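4. What the Wemo Build Can and Cannot Show

By the Gradent Workshop Notes editor. Posted in October. 7 min read 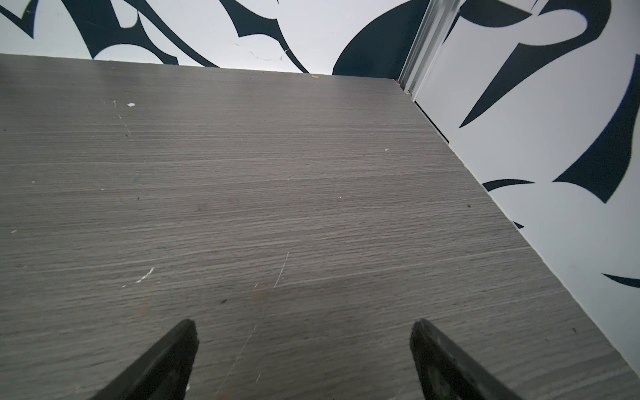
Figure 4. Wrist camera view of the Wemo cell with the gripper open and no object held. Photo: Troloseck shared workshop.

We use cookies to remember your reading preferences. Accept | Manage

4.1 The cell

Section 3 covered the arm and its controller. The present section deals with the cell it works in and with the claims that have been made for that cell, several of which we think are too strong. The Wemo build was put together in the Troloseck shared workshop over one summer, from parts that members already had or could get cheaply. The tabletop is a gray laminate with a wood-grain finish. The walls carry a printed pattern of dark navy curves on white, and a grooved aluminum trim covers the corner where the back and right walls meet (Figure 4). The two black fingers at the bottom of the figure belong to the gripper, and the camera is fixed to the wrist above them.

The build log calls this a "controlled environment." We would not go that far. A controlled environment is one in which the builder can say what changes between trials and what does not. The log gives the room lighting in one line and does not mention the table again after the first week. Yet the table in the figure has a history of some kind written on it: a thin white scratch that curves across the lower center, a small group of jagged marks to its left, and loose specks both dark and light. None of this would matter to a person picking up a block. It may matter a good deal to a vision routine that looks for small bright shapes on a dull background.

4.2 The wall pattern

The log argues that a bold wall pattern helps the camera work out where it is, on the grounds that large, high-contrast edges are easy to find from frame to frame. This is reasonable as far as it goes. The strokes in Figure 4 are thick, their ends are pointed, and they stand out sharply from the white. What the log does not show is that the localization step made any use of them. No run was done with the walls covered in plain paper. Without that comparison the benefit of the pattern is a guess, and we treat it as one here.

There is also a cost that the log passes over. With the wrist tilted as it is in the figure, both walls take up a fair share of the view. Any routine that picks out objects by contrast has to be told to ignore them, and the usual way to do this at home is to crop the picture by hand. A hand crop holds for one wrist angle. The Gbeho build, which we discuss in Section 5, went with bare walls and had no need of a crop, though it had its own trouble with shadows.

Faint scuffs and pale scratches can be made out on the back wall just above the table edge, where the printed surface looks slightly damaged. We raise this only to note that the wall was used as a fixed reference in the calibration step. A reference that can lose its surface should be checked from time to time, and we found no record of a check.

4.3 The grasp results

The headline claim is 265 successful grasps. The number is quoted in the project summary and repeated in the workshop newsletter without a total beside it. We asked for the total and were told that failed attempts had not been saved in the first weeks, when the script wrote a line only if the fingers stopped short of fully closed. For the later period there is a complete record of just 100 attempts, and it is the only part of the data we are willing to use.

Even this smaller set needs care. The script counts a grasp as a success when the fingers meet resistance. Fingers that pinch the corner of an object and then drop it on the way up would pass the test. So would fingers that jam against the table. A single picture taken after the lift would have settled most of these cases, and the camera was already in place to take it. Figure 4 shows how plain such a check would be: both fingers are in view, with bare tabletop in the gap between them, and a person can tell at a glance that nothing is being held.

We went through the complete record with 2 readers working apart, each marking every attempt as a clear success, a clear failure or undecided. They agreed on most of the failures. They agreed much less on the successes, and the undecided pile was larger than either had expected. We do not report a corrected success rate, as any figure we gave would rest mainly on how that pile was split.

4.4 The seam

One point has had no attention at all. A dark line runs along the right side where the tabletop meets the wall, and it appears to be a narrow gap. The log describes the cell as "closed on the working sides." Thin objects were part of the test set, and the log lists several attempts as void with the note "object lost." We cannot say where those objects went. We would have liked the void attempts to be counted as failures until someone could, and we have asked that the next version of the log do so.

4.5 What we keep

The build was cheap, it was finished, and the arm reached the places it was told to reach. Those are fair things to say of it, and the parts list remains the most useful one we have seen from a shared workshop. Statements about grasp reliability should wait for a run in which every attempt is saved, the table is photographed before the first trial of each session, and the walls are plain for at least half of the trials.

Sign up for the Gradent newsletter to get new sections by email.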